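第三章 黄色长桌、黑托盘和咖啡机的摆放（Vullthorpe 长桌，Clukley 托盘，Lombardi 滴滤机）
2018年10月修订，旧版作废，墙上贴的那张也撕掉。

适用：Grirkitia 一楼二楼的茶水角。三楼的桌子不是同一款，看第五章。

3.1 开工前

先看地面。地不平的先垫好再说，别等桌子装上去了才找。
插座在墙哪一侧，先定下来。定了插座才能定咖啡机，定了咖啡机才能定托盘。顺序别反。
水源不要求靠近，水壶提过来就行。

要备的东西：
桌面板、桌腿、横撑（同一箱）
黑色托盘（另一箱，薄纸隔开的，纸别扔，收纳时还用）
咖啡机主机、玻璃壶、壶盖、滤篮
水平尺、内六角扳手、软布
五金包，编号 981，在桌腿那箱的箱底，经常有人当空箱扔了

注意：纸箱拆完先别压扁，等 3.3 做完、零件都对上了再扔。

3.2 装桌子

1. 桌面朝下放在毯子或者纸箱皮上。黄色漆面怕刮，地上有沙子先扫。
2. 四条腿先全部用手带上，不要一条一条拧死。
3. 装横撑。有孔的一边朝里。
4. 对角来回拧，分 2 轮。第一轮到位，第二轮才拧紧。
5. 翻过来。需要两个人，抓前后的厚边，别抓桌腿。
6. 水平尺放桌面上，横着一次，竖着一次，调脚垫。
7. 量桌面到地面，应为 840 毫米。差得多就是脚垫没拧到底，回第 6 步。

桌面是一块一块拼的，拼缝很细，用指甲能感觉到，正常。如果拼缝两边有高低，松开底下那一排螺丝，压平，再拧。不要往缝里打胶，打过一张，后来抠了一下午。

注意：桌面前边那条厚边不能当把手拖着走。要挪就抬。

靠墙放的，桌子后沿跟墙之间留一只手的空，走线用。不靠墙的无所谓，但电源线要用线夹贴着桌腿下去，不能横在过道上。

3.3 放托盘

托盘是黑色的一体模压件，长形，浅，样子像贝壳，也有人说像鞋垫。圆的、高起来的那头算后，带两片小立边的那头算前。箱子上不写前后，记住就行。

1. 托盘里外都擦一遍，模压件出厂常带一层灰粉。
2. 圆头朝墙，小立边朝人。不靠墙的桌子，小立边朝取用的一侧。
3. 第一只放在桌子中段，后面的依次往右排。
4. 托盘之间留一点缝，手指能伸进去，不然拿起来会带倒旁边那只。
5. 托盘前端到桌子前沿 225 毫米。量第一只就可以，其他跟它对齐。
6. 轻推一下。晃的话看看底下是不是压了包装纸屑。

盘底有纹理，是防滑的，不要贴垫纸。贴了反而滑。

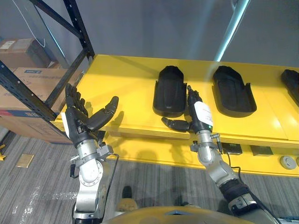 托盘能不能叠起来放？
收纳时可以叠，中间必须夹原来的薄纸，同向叠，圆头对圆头。日常使用时不叠，平放在桌上。

装什么：勺子、糖包、搅拌棒、独立包装的滤纸，都可以。散装的粉和散糖别直接倒进去，纹理里抠不出来。湿杯子也别扣在里面，积水，第二天一圈白印。

多少只合适看桌子长度，不强求排满。右边放得下就放，放不下收回箱子，箱子写上“托盘备用”塞桌底。有一层楼硬排到桌子最右端，人一走过就碰掉一只，后来还是撤了。

注意：托盘不耐高温。刚倒完的玻璃壶不许往里座。壶只能回机器保温盘。

3.4 换位置、重新排

茶水角隔段时间就要挪，每次挪都有人嫌麻烦直接连托盘一起抬桌子。不行。步骤如下，照做：

1. 咖啡机断电，等凉。
2. 水箱放空，壶拿开，洗好，单独放。
3. 托盘里的东西倒进袋子，托盘收走。
4. 主机搬下来，两手托底，不要提上面的盖子。
5. 抬桌子，到位，再调一次水平。换了地面基本都要重调，别省。
6. 按 3.3 重新放托盘，再放机器。

周围留空也在这一步看。桌子前面至少能让一个人站着，身后还有人能过。桌侧有柜门或者抽屉的，全拉开试一次。黄色边板磕掉漆的，用五金包里的补漆笔，薄薄两道，第一道干透再上第二道。
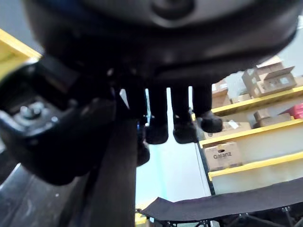 补过漆的地方当天别擦，也别在上面压东西。颜色比旁边深一点没关系，过阵子就不明显了。漆笔用完盖子要按到底，听见一声才算。干掉的笔别用热水泡，没用，直接领新的。

擦桌面：软布，温水，一点点中性洗洁精。钢丝球、去污粉、酒精都不行。咖啡渍干了就湿布敷一会儿再擦，不要用指甲刮。顺着拼缝擦，横着擦渣子全进缝里了。进去的渣子用软毛刷，或者卡片的角，慢慢带出来。

托盘：每周全部拿下来洗一次。平时干刷。洗完倒扣沥水，圆头高，会翘着，刚好通风。沥干再放回桌上，盘底带水压在漆面上会留印子。

3.5 咖啡机

放在平的地方，机器上方留够开盖的高度，吊柜底下不要放。蒸汽会把柜板熏起来，已经换过一块板了。

首次使用：

1. 撕掉所有保护膜和胶条，壶底也有一张，容易漏。
2. 壶、壶盖、滤篮洗一遍，擦干外面。
3. 水箱加清水到上限。不放粉。
4. 壶推到位。手柄朝外，朝好拿的那一侧。
5. 通电，开机，跑完整一壶，倒掉。
6. 再来一遍。两遍之后还有塑料味就再跑一遍，第三遍还有味的，报修。

日常：

1. 先放滤纸，再放粉，轻拍一下让粉平。别压实。
2. 加水。水从冷水口接，不要用热水，会乱跳停。
3. 壶推到底，要能感觉到顶住了。没顶住的话防滴阀打不开，水在滤篮里越积越高，最后从上面溢出来，一桌都是。
4. 开机。
5. 滴完等一小会儿再抽壶，防滴阀会留几滴。
6. 拿壶只拿手柄。

小心烫伤：保温盘断电以后还是烫的，很久。别用手试。

壶的检查，每天早上开机前看一眼：
壶口有没有崩边。手指不要去摸，对着光看。
手柄根部的螺丝松没松。松了就小螺丝刀带紧，带到不晃为止，不要用力过头，玻璃会裂。
壶里有没有落下东西，勺子、搅拌棒、绑带之类。有就先取出来，再加热。
壶身有裂纹的，再细也停用，报废。不要留着当花瓶。

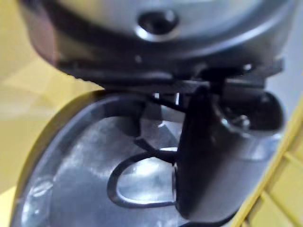

报废的壶用厚纸包好，外面写“碎玻璃”，放到垃圾间的硬物筐里，别进普通垃圾袋。新壶到仓库领，领的时候报机器型号，不同型号的壶看着差不多，高度不一样，硬塞进去会卡住防滴阀。四月那次领错就是这么来的。

除垢：

水垢看水质，一般发现滴得慢、声音变大就该做了。
1. 空壶空滤篮就位。
2. 水箱里兑除垢剂，比例按瓶子上写的。没有除垢剂用柠檬酸也行，醋不行，味道散不掉。
3. 开机走一半，关掉，泡着。
4. 再开机走完，倒掉。
5. 清水冲三遍。最后一遍闻一下，有酸味就再冲。

机身外面用拧干的布擦，机头下沿和壶口正上方那一带最容易积咖啡油，每周擦一次，用棉签伸进去。主机不能整个冲水，也不能放水池里。听起来是废话，但有人干过。

3.6 常见问题

桌子晃
脚垫先查，再查桌腿螺丝。拧劲一轮基本解决。还晃就是横撑装反了，回 3.2 第 3 步。

托盘滑
盘底湿，或者有人又贴了垫纸。

托盘变形，放不平
多半放过热壶。变了就变了，压不回来，换。

咖啡机不通电
插到底没有。换一个插座试。接线板是不是被人关了。都不是就报修，不要拆底板。

滴到一半停
水箱空了，或者水垢。先加水，不行做除垢。

壶周围漏水
壶没推到底；壶盖没扣好；滤纸折边翻下来堵住了。三样按顺序查。

咖啡味道淡
粉少了，或者磨得太粗。机器没有浓淡调节，别到处找按钮。

3.7 下班前

关机，拔插头。
剩咖啡倒掉，壶用清水涮，壶口朝上敞着放回去，盖子放旁边。
滤纸和粉渣扔掉，滤篮冲一下。
托盘里缺什么写在桌边的补货单上，写清楚品名，只写“没了”没法补。
桌面擦一遍，前沿那条厚边也擦，咖啡都是顺着那儿往下淌的。
垃圾袋扎口。

备件（托盘、玻璃壶、脚垫、补漆笔）一律走仓库，不要自己网上买来报销，尺寸对不上的已经堆了一柜子。领料单填位置和楼层，桌子写 Vullthorpe，托盘写 Clukley，壶写 Lombardi，再写型号。型号在咖啡机底部铭牌上，看之前先把水箱倒空再翻。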